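Call for participants: help us teach an arm to tidy a kitchen counter

Prorkis, at the Oswood shared workshop
Starting in October, evenings from 7 pm

We are looking for a handful of friendly, patient people to join Prorkis over the autumn and winter. Prorkis is our home-grown attempt at a helper for the kitchen counter: an arm that can pick up what's been left lying about and put it somewhere sensible. It began at my own kitchen table (my family were very good about it) and moved to Oswood when the leads started trailing into the hallway and I could no longer find the kettle.

There are two halves to the build. One is the bench itself, with its frame, its wiring, a worktop 900 mm deep and a great many brackets that need filing. The other lives on the computer, where we've put together a simulated kitchen so that the arm can try things before anything breakable gets involved. We need people for both, and you really are welcome to swap between them as the mood takes you, because most of us do!

The simulated side is where most of the energy is going just now. We set out a marble counter with everyday clutter on it, and then we fuss over it for far longer than we ever meant to: how a grip should close on a tomato, how a bank card lying flat can be got hold of at all, what to do about a glass with something sticking out of it. If you have ever stood over a sink wondering which thing to lift first, you already have the right sort of mind for this.

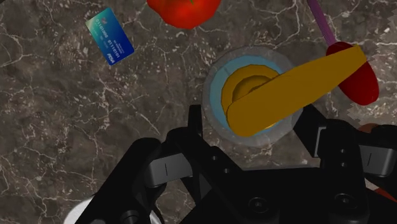 Severyn Harasym asks whether people ought to know some programming before they apply, and says he'd be sorry to see a good pair of hands put off by a screen full of text. He would sooner have someone who has run a busy household than someone who has read all the manuals, and he promises to sit beside any beginner for as many evenings as they like.

I agree with him completely, so let me put it plainly: no programming is needed. If you do have some, lovely, we'll find you plenty to do.

What you might be doing

Arranging things on the simulated counter. You choose objects, move them about with a mouse, save the layout and write a line or two on what you think will be awkward. We have 141 layouts so far and a good few are too much alike, which is my fault, as I have a habit of putting the fork in the same corner.

Watching attempts and writing down what you see. It is slow, pleasant work and goes well with tea. We ask for ordinary words, so "went for the bottle, nudged the lid" is perfect and nothing cleverer is wanted.

Helping at the bench. Drilling, filing, crimping, labelling cables, cutting foam. Vira Pasichnyk looks after this side and will show you every tool before you use it. If you'd rather not touch the power tools there is always something to be sanded by hand.

Keeping the build diary. At the moment it is 53 pages of my handwriting and I would dearly love someone to type it up and ask me what on earth I meant. 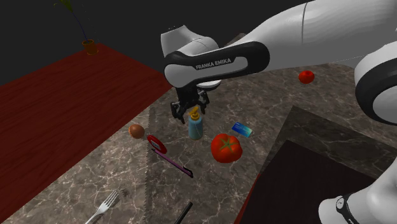

As for time, one evening a week would be splendid, and one a fortnight is still very useful. We open at 7 pm and try to stop by half past nine, though people do get talking. You don't need to commit to the whole winter. Come for a month, see how you like it, and tell us if it isn't for you; we shan't sulk.

These are unpaid places, I'm afraid. We do have £100 set aside for bus fares, so please ask, and please don't be shy about it. Bench materials, safety glasses and biscuits are all found. If you have a laptop of your own then bring it along, but there are machines at Oswood you can use.

Who we'd love to hear from

Anyone over sixteen who likes making things or likes watching them being made. It would be especially good to have some people who cook a lot, as we argue endlessly over where things belong on a counter and none of us is much of a cook. Lefties too, please. All our layouts have been made by right-handed people and I'm fairly sure it shows.

We also want one person with a bit of experience in 3D modelling. The cupboard of objects is getting respectable, with bottles, cutlery, tomatoes and so on, but we are short of saucepans and anything with a proper lid.
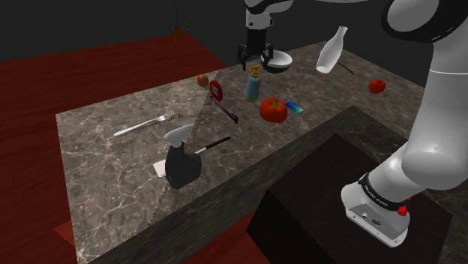 The Prorkis counter in simulation, with the pump bottle below the gripper.

How to join in

Leave a note in the Prorkis tray by the workshop door, or speak to me or Vira on any of our evenings. Tell us your name, how best to reach you, which half of the build you fancy and whether there is anything that would make the evening easier for you. The workshop is all on one level and there is a ramp at the side entrance. The front bell doesn't work, so knock loudly, and if that fails go round to the yard and wave at the window.

Lesia Stelmakh
Prorkis, Oswood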